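Search this site: type keyword Go

How to Budget for a Tabletop Arm Cell

This guide is for departments submitting an equipment request to Zodley. 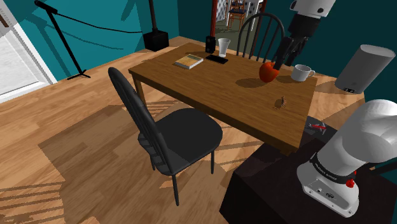 1. List the tasks first. Choose the gripper after the objects to be handled are known.
2. Request written quotes from Gillitz and Cantero. Each is valid for 90 days.
3. Enter the pedestal, cabling and spare fingers on separate lines. Allow 900 dollars for spares.
4. Plan simulation time before purchase. Reach and chair clearance should be checked there.
5. Submit Form 2057 by the end of May.

Comments (3)

labdesk4: Does the spares line cover shipping?

Equipment Office: No. Enter shipping separately, up to 200 dollars.

mpk: Our Pestis quote was accepted too. Please add them to step 2.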